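ARBOLEDA NEIGHBORHOOD ASSOCIATION
Minutes of the Regular Meeting, January
Ginder Room, 6:30 p.m.

Present: Smaranda Vlad (chair), Ayantu Yilma, Octavio Mosquera, Arnulfo Urrego
Arrived during item 3: Ehab Cherkaoui
Minutes taken by: Ayantu Yilma

1. Opening and approval of minutes
The chair called the meeting to order at 6:34 p.m. The minutes of the previous meeting were approved with one correction: under item 5, "Tovlow Street" should read "Tovlow Lane."

2. Correspondence
A letter was received from a resident of Tovlow Lane regarding the streetlight at the lower bus stop, which has been out since before the holidays. Mr. Urrego reported that the outage had been logged with the city twice. The chair will write to the district office and request a repair date in writing.

A second letter asked that meeting notices be posted at the laundromat as well as the library. Agreed without a vote.

3. Winter breakfast
The date of the winter breakfast was confirmed as the last Saturday of the month, 8:30 to 11:00 a.m., in the main hall. Doors will open to helpers at 7:00. Mr. Mosquera presented two quotes for baked goods. The Zikell bakery quoted $593, delivered, with trays to be returned by the following Tuesday. The second quote was $688 and included coffee. After discussion it was agreed that coffee would be made in the hall kitchen, as in past years, and that the lower quote would be accepted.

The hall tables are to be covered, and pastries are to be set out in baskets along the front so that the line moves in one direction only, from the coat rack toward the stage.

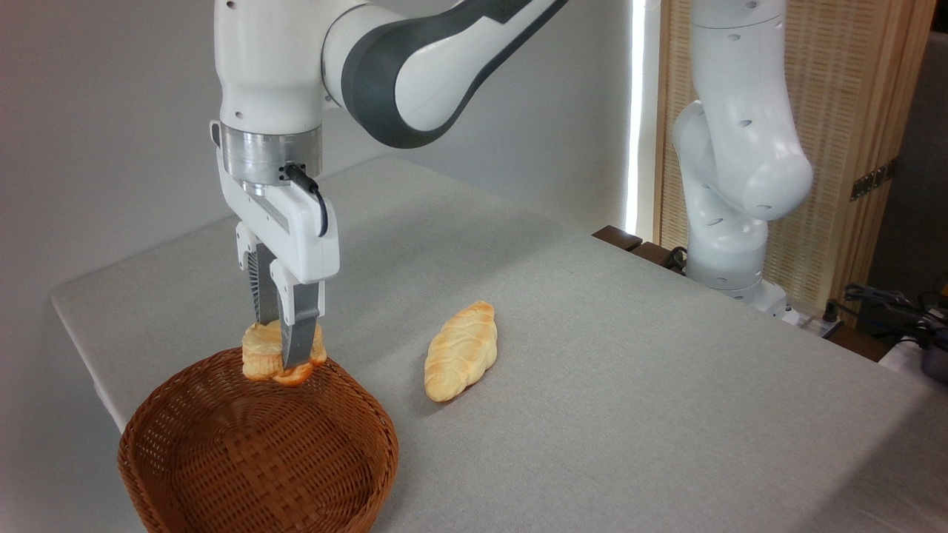

Ehab Cherkaoui asked whether the line could start from the stage end instead, as parents with strollers come in by the side door and had been caught against the flow last year. He also asked that plain items without nuts be kept on a table of their own with a printed card. The chair thought both requests reasonable. Mr. Mosquera will redraw the floor plan and confirm with the bakery which items contain nuts.

Motion (Urrego, second Yilma): to spend up to $700 on the breakfast, including paper goods. Carried, four in favor, one abstention (Cherkaoui).

4. Crosswalk at the school
Ms. Yilma reported on the petition for a marked crosswalk at the north gate. It now carries 209 signatures. The traffic office has acknowledged it and will send someone to observe the crossing during morning drop-off. Members discussed whether to ask for a raised crossing or paint only. Mr. Urrego favored asking for the raised crossing and accepting paint if that is what is offered. Mr. Cherkaoui was concerned that a larger request would push the matter into the next budget year. No vote was taken — the item will return once the observation has been done.

5. Tool library
The shed lock has been replaced. Keys are held by the chair and Mr. Mosquera. Two extension ladders and the long pruning saw remain overdue, and reminders have been sent. Borrowers are asked to sign the book on return as well as on pickup.

6. Other business
The roof drain over the hall's back entrance is blocked again, and the step below it ices over at night. The entrance is to stay locked until the drain is cleared. Mr. Urrego will obtain a price for the work.

The meeting adjourned at 7:52 p.m. Items for the next agenda should reach Ms. Yilma one week before the meeting.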